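Rurkard changes how its crawler reads canonical tags

By Csenge Jakab
June
2 min read

Rurkard, the search index used by a number of regional shopping portals, has changed the way its crawler handles canonical tags on pages with URL parameters. The update went live at 6 a.m. and applies to all sites in the index, including those verified through the older Skasoritz console.

Until now, the crawler treated a canonical tag as a strong hint and followed it in most cases. Under the new rules the tag is compared with the internal links on the site. If the two disagree on more than 10 pages in the same folder, the crawler ignores the tags in that folder and picks the main URL itself.

Site owners can see the result in the coverage report, under a new status named "Canonical set aside." The status lists the declared URL, the chosen URL and the date of the last crawl. Pages marked this way stay in the index, but clicks and impressions are counted under the chosen URL.
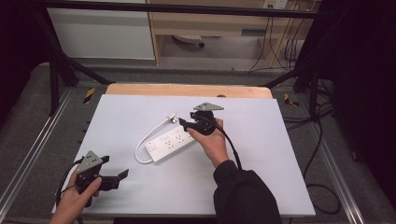

Early results

Lotamwood, a home electrical retailer, found the new status on 467 of its product pages. Tamás Medve, who runs search for the company, traced 179 of them to color and cord length filters that had been linked from category menus with the parameters left in. The remainder came from an old sitemap.

"The tags were correct. The menus were pointing somewhere else," Medve said. After the menu links were rewritten, 71 pages were cleared in the first recrawl.

The audit tool Igwe has added a matching check to its desktop version. It exports mismatched pairs by folder, in the same column order as the coverage report. The web version does not have the check yet.

Rurkard's notes advise against blocking parameter URLs in robots.txt as a fix, as the crawler then cannot read the tag at all. Redirects and noindex rules are handled as before.

Comments (3)

pagetwo: Does the limit count per folder or per subfolder? The notes say both in different places.

M. Orr: Per subfolder on our site, going by the report.

linkdesk: We have the status on pages with no parameters. Trailing slash in the footer links. Worth checking.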